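Plultgate Community Help
Robots and small automation > Setup and maintenance

Left arm of two-arm table cell grips beside the target after long running
Posted 2019-11-30 by Flultimance
Status: solved

Hello to all. I look after a small table cell with two arms on one aluminum rail. The arms take tissue packs out of a yellow tray and put them back, and for this we have a fixed camera and also small cameras at the wrists. I am more a mechanic than a programmer, so please excuse if I use wrong words for the software part.

The cell was set up in July and it worked well for a long time. We are now at more than 3000 picks. Since last week the left arm has a bad habit. In the morning it is good. After 20 minutes of work the gripper comes down a little to the side of the point where it should, always the same side, and then it touches the neighbor pack or squeezes two packs together. With the tissue boxes it does not matter so much, they are wide. With the small pocket packs I lose them. The right arm does the same program mirrored and has no problem.

What I did already:

- Switched off, waited, switched on, homed both arms. It helps, but only for a short time.
- Looked at the fingers. They are clean and they close in the middle.
- Ran the fixed camera calibration two times. The result was the same both times, so I believe the camera did not move.
- Put the tray back on its marks with a ruler.
- Read the log. The first bad grip yesterday was at cycle 513. There is no error in the log at this place or before it. The controller thinks that everything is fine.

What I did not do is to open any joint. I do not want to open a joint if the reason can be something outside. The two arms have the same type of plate, the same screws and the same cable path along the upper link, and for me it is strange that only one is affected. In which order would you search? I can stop the cell for one day, not longer.

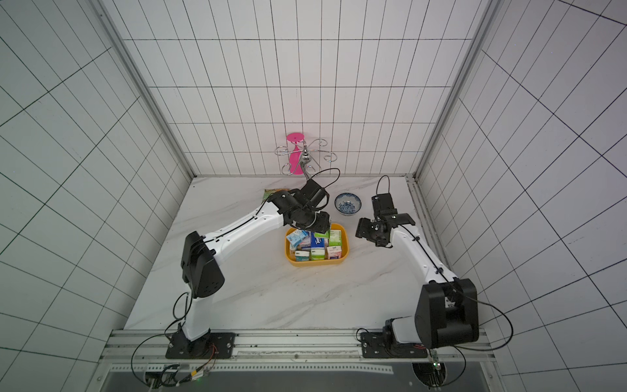 Mughal
You must calibrate again. It is always the calibration. Do the wrist camera also, not only the fixed one. I had the same and after calibration it was ok.

Comment by Flultimance
Thank you. I will do the wrist camera, but I ask myself why it would be good in the morning and bad later on the same day. The calibration file does not change in between.

Comment by Mughal
Then maybe heat. Let it warm up before you calibrate.

Zalolden
I would leave the calibration for the end. If something mechanical moves during the day, a new calibration only fits the position it had at that moment, and tomorrow you begin again.

My order would be from the table up, and it fits in your one day:

1. Plate and rail. Power off and support the arm. Take the upper link near the shoulder with your hand and push it gently to the left and right while you keep a finger of the other hand on the joint between plate and rail. If you feel any movement there, you found at least one part of the problem. Tighten the screws crosswise with a torque wrench and use the value from your arm's manual, please do not ask people on the internet for a value. Put a line of paint marker over each screw head and the plate. It costs nothing and next month you see at once if one turned.

2. The rail itself. Both arms share it, so when one arm brakes hard the other one can feel it. Check the screws between rail and table also at the end, not only under the plates.

3. Cables. In my experience this is the most probable one. The cable that goes along the upper link and makes a loop at the gripper must have enough free length for the worst wrist position, and the worst one is often over a far corner, not in the middle. Move the arm slowly by hand or in jog mode through all the places it visits and watch the loop. If the loop becomes flat at any place, the cable pulls on the wrist. A clip that slides along the link a little with every cycle gives exactly your picture: good after you touched it, bad after some hundred movements.

4. Home position. Bring the arm home, make a thin pencil line at the joint, run for some time, bring it home again without switching off. If the line does not meet, the joint lost its reference. If it does meet, the joint is good and you look further out, toward the wrist.

5. Only now the cameras. Wrist camera first, as Mughal wrote. Look if its small screws are tight before you start the software.

Do one step, then run, then the next. If you do all five together it will probably work, but you will not know why, and you will have it again in some weeks.

One more thing about testing. Do not test with a full tray. When the packs stand against each other they push the fingers, and you cannot see if the arm was wrong or if the pack moved. Lay the packs flat with free space between them and let the arm only go down and close.

Comment by Flultimance
Very clear, thank you. I start with the plate tomorrow. For step 4, is it enough to mark one joint?

Comment by Zalolden
Mark the base and the shoulder. The others are difficult to mark well, and an error there looks different.

Flultimance (who posted this topic)
I come back with the result, maybe it helps somebody.

Step 1: the plate was tight. All screws at the right value, I have painted the lines anyway. Step 2: the rail was also good. For step 4 I did the pencil line before the cables, sorry for the changed order, it was easier with the arm in home. The lines met again after the run, base and shoulder both.

So I came to the cable, and there it was. The second clip on the upper link of the left arm had moved toward the shoulder by the width of a finger. Over the back corner of the tray the loop at the gripper was nearly flat. I moved the clip back, gave the loop more length, and put a turn of cloth tape under the clip so it cannot slide easily. The same tape is now on the right arm.

For the test I did as Zalolden wrote and laid most of the packs flat on the table, with only a few small ones left in the yellow basket. I left the bowl and the metal stand in their places, the program knows them as things to go around.

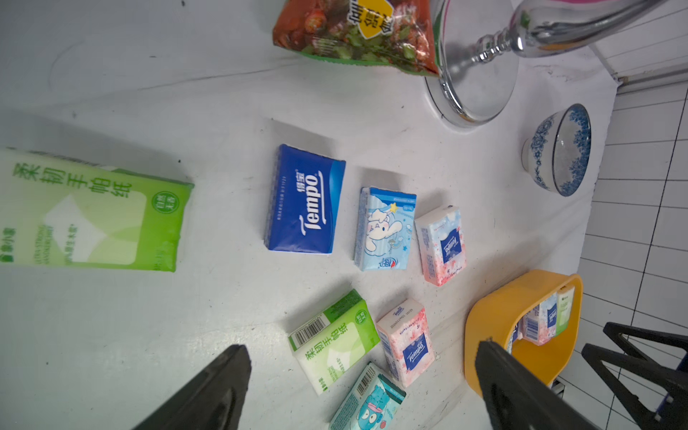
I let the arm go down over each pack and close, first slow, then at normal speed, and I wrote down every grip that was not in the middle. In the first part of the run there was none. I stopped at cycle 619, well after the point where it went wrong before, and the grips were still in the middle as far as I can see with my eye and a ruler.

After this I made the wrist camera calibration too. The values changed very little — I think it was not necessary, but now I have a fresh file with the cable in its correct place and I saved it under a new name. The old one I keep also.

What I added to our weekly sheet: look at the paint lines, look at the clips, move each arm once to all corners and watch the loop. A small pencil mark on the link shows where each clip must sit.

One question stays open for me. The clips are plastic and they become smooth inside with time. If somebody knows a clip with a rubber inside for a link of this thickness, please write it, I would change them all before the next long run.

Comment by Zalolden
Good that you found it. For the clips I use hook-and-loop strap with a strip of thin rubber from a bicycle tube under it. It looks ugly but it has not moved on my arm yet. Do not pull it too tight, the cable must be able to turn a little inside.

Comment by Mughal
Tape is enough if you change it sometimes.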